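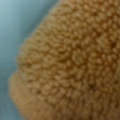
3 min read

So the packing floor at Gilthorpe has had its robots since September, and people keep asking me if I still have a job. Yes! I do! It's just a weirder one than it used to be.

If you're new to this blog, I work in a warehouse that ships soft toys and nursery stuff, and for years my day went like this: pull a toy from the bin, check it over, bag it, box it, label it, do it again until lunch. On a good shift I could hit 77 boxes before my first break and I was pretty proud of that (my wrists less so). Now there are 5 arms on our line that do the picking, and I look after two of them. The system is called Storkodik, which everybody shortened to Stork within a day.

The curly plush is what eats up most of my time. You know the kind, tan and nubby all over, feels like the inside of a good winter coat. Up close it's all little bumps and shadows and there isn't a clean edge anywhere, even against a plain blue-gray background. I can find a paw in that fluff without looking. The arm has to work it out from the camera every single time, and when it can't decide, it stops and pings my screen, and I tap the spot where I think it should grab. Then it goes on with its life and so do I.

I hated the tapping at first. I'd gone from being on my feet and chatting across the belt to sitting on a stool staring at close-ups of fuzz. My back loves it. The rest of me got bored and a little lonely, and I ate a lot more pretzels. We used to have the radio going and argue about it all morning, and now the pick stations are spread out so the arms have room, and you have to sort of yell.

What helped was when they let us rotate. I do 50 minutes on the screen, then I swap over to returns, where it's all hands and eyes and no robot wants any part of it. Somebody sends back a bear with juice on it, you need a person. I've also gotten to sit in on the calls with Kalinowski, the company that set the whole thing up, and they do listen. I told them the small Gurano bears were getting picked up by one ear and it looked awful, and two weeks later there was an update for it. Nobody at work had asked my opinion on equipment in my life before that!

The money part, because I know you're wondering: I got a small raise for the training. The temp crew we usually bring in before the holidays is smaller this year, and I don't feel great about that. Some of those folks came back every fall and I miss them. I don't have a neat answer there.

Anyway I'm 58 and I learned a new machine, so that's something. My knees say hi. Next post will be the zucchini bread, I promise – I know I said that last time.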